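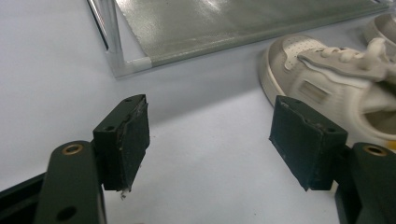 Graltow shoe rack notes
README, last touched 2021-03-04

Hi! I keep this folder for one small job: putting shoes on a little two-tier rack and taking them off again. It started as a page of scribbles on how to tidy an entryway without thinking too hard, and it grew. If you only want the files, skip down to "What's in the folder". If you want my opinions on sneakers, keep reading.

Why shoes

I had done mugs and folded towels before this (both are in the older Marulanda folder, which I haven't cleaned up, sorry). Shoes are more fun. A sneaker has a heavy end and a floppy end, the laces go wherever they please, and it will roll onto its side the second you set it down carelessly. It also matters which one is left and which is right, at least to me. I can't stand a rack with the pair swapped around.

What counts as done

A shoe is done when it sits flat on its sole, on a tier, with the toe pointing out and no lace hanging down over the edge. Touching its partner is fine. Leaning on its partner is not. I went back and forth on toe out versus heel out for most of September and settled on toe out, mostly as a matter of taste. If your house does heel out, flip the labels and everything else still works.

The lower tier comes first. You get a lot less headroom down there, and with the top already loaded you end up knocking things off while you fish around underneath. I learned that one slowly. 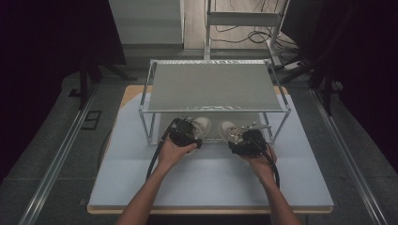

Keep the rack square to the front of the table, too. Even a small twist makes the lower opening feel narrower than it is, and then you're threading a shoe in at an angle and scraping the toe on a leg. I nudge mine straight before every round. It's a light thing and it creeps — heavier racks probably don't need the fuss.

What's in the folder

There are 513 entries, and each one covers a single shoe going on or coming off. They're split like this:

on_rack: a shoe goes from the table to a tier
off_rack: a shoe comes back down to the table
turned: a shoe starts on its side or upside down and has to be righted first

The turned group has 200 entries and it's the one I'd look at first. Everything awkward happens there! Each entry has a short text note, a tier label (upper or lower), a side label (left or right shoe), and a score from 1 to 5 for how neat the result was. I gave all the scores myself, so expect some mood swings. I was stricter early on, and I haven't gone back to even it out.

Attempts run up to 8 tries on the same shoe before I called it and moved on. Failed tries are kept and marked "miss" in the note.

Known problems

A few side labels are wrong in the early entries. I fixed the ones I spotted, but I wouldn't bet on the rest. Lace notes are patchy as well: sometimes I wrote "lace over edge" and sometimes just "messy", and both mean the same thing.

No boots, no sandals, no kids' shoes. Boots are too tall for the lower tier anyway. Trukilwood is the name I'm using for the boot version, and right now it's an empty folder with big hopes.

Using it

Copy it, change it, use it for whatever you like. If you mention it somewhere, call it the Graltow shoe rack notes so it doesn't get mixed up with the Grarden set, which is all flowerpots and has a different scoring scale. Label fixes are very welcome — send the entry number and what it should say, and I'll put it in the next update.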